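Datasets > Lasen > grip-slip-flat > README

# grip-slip-flat

Recordings of failed and near-failed grasps on flat boxes, collected on the Lasen three-finger hand after the thumb-side force reading was found to drift. Maintained by the handling group at Addo. The data was taken at the Flaltulwood site in March.

## Why this set exists

During routine shelf picking the hand began dropping flat boxes in mid-transfer. The controller log showed a steady grip force up to the moment of release, so the drops were first filed as surface problems (glossy print, loose film). That was wrong. The force sensor in the upper finger was reading high after long runs, and the controller was easing off to correct a squeeze that was not there.

The offset grows with run time and resets on a power cycle. This is why the fault never showed up on the bench: bench runs are short and start from a fresh boot.

## Contents

- 267 grasp episodes, one folder each
- 16 episodes end in a full drop
- 9 episodes end in a protective stop
- the rest complete, with or without measurable slip

Each folder holds:

 wrist.mp4 wrist camera video
 joints.csv joint positions and motor currents
 force.csv raw and filtered fingertip force
 events.json slip, drop and stop markers
 notes.txt operator notes, may be empty

Timestamps are in seconds from the start of the episode. Video and CSV files share a clock. `events.json` was written by hand from the video and can lag the force trace slightly.

## Known faults in the data

**Force offset.** `force.csv` is NOT corrected. The raw column contains the drift, and the filtered column is derived from it, so both are wrong in the same direction. Use motor current as the reference if you need an estimate of true grip force. A correction script is in `tools/`, but it assumes the hand was powered up at the start of the session. Check `notes.txt` before using it.

**Missing current data.** In 4 episodes the current columns are all zeros. The logger lost its connection to the motor driver and kept writing rows. These episodes are listed in `exclude.txt`. The video is fine.

**Mislabeled slips.** Small rotations of the box between the fingers are marked as slips in the early episodes and ignored in the later ones. The labeling rule changed partway through and the early files were not redone. If your work depends on the slip count, relabel first.

**Exposure.** The wrist camera runs on auto exposure. When the arm swings toward the windows the shelves go dark for a few frames. Slip onset is hard to see in those frames -- use the force trace for timing and the video only for direction.

## Object types

All objects are flat boxes with printed card faces. Soft packs and bottles were left out because their drops have a different cause. Boxes are held between the upper finger on the top face and the lower fingers underneath. The grasp is stable when the box is level and gets less stable as the wrist tilts, so most of the drops happen during the turn toward the rack. 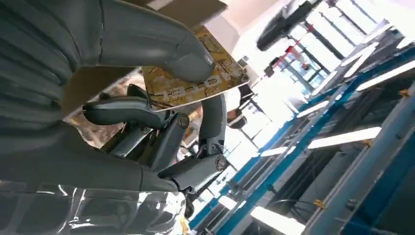 Tilt is stored as `wrist_roll` in `joints.csv`, in degrees, zero at level. There is no separate field for the angle of the box inside the grasp. We tried to compute it from finger positions and got poor results whenever the box touched only one of the lower fingers.

## Safety notes

The drift also affects the protective stop. The stop threshold is compared against the same force reading, so an offset can trigger it early. All 9 stops in this set look like that kind. A sensor that drifted low would do the opposite and let the hand squeeze past its limit. We have not seen this, but nothing in the firmware prevents it.

Until the firmware is changed:

1. Power cycle the hand before every session and again at each break.
2. Open the hand fully and check that the force reading is at zero. If it is not, stop.
3. Keep the area under the transfer path clear.
4. Do not raise the stop threshold to get rid of false stops.

## Use with Vestia

The loader in Vestia reads these folders directly. Set `force_source: current` in the config, otherwise it falls back to the filtered force column with no warning. Episodes in `exclude.txt` are not skipped automatically.

## Open items

- relabel early slip events
- record a second set with the replacement sensor
- confirm whether the offset depends on temperature or only on run time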